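**Koleo Vapor Supply | Notice to customers, 1/6**
Beginning in August, Koleo will change how replacement coils for the Cliveck tank line are packed and sold. The posts that follow set out the new terms.

**2/6**
Cliveck coils will be sold in sealed packs of five. Single coils will remain on sale at the Flurnby store until the present stock of 478 is gone. No further singles will be ordered.

**3/6**
Each pack will carry a batch code on the side panel. Please keep the panel. Claims for leaking or dead coils will be handled by batch code, and a store receipt alone will no longer be enough. 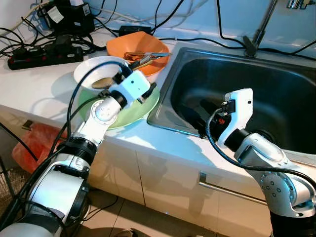

**4/6**
Will the new packs fit the older Salazar tank?
Only the 0.8 ohm coil fits the Salazar. The 0.4 ohm coil has a wider base and should not be forced into the older tank.

**5/6**
Loyalty points earned on single coils remain valid. Members with 300 points or more may exchange them for one pack at the counter. Points cannot be exchanged online at present. Sales are limited to adults of legal age, and identification will be requested for every exchange.

**6/6**
Wholesale accounts ordering 1,000 coils or more should write to Kai Engelhardt, Trade Accounts, before placing an August order. Orders already confirmed will ship under the old terms.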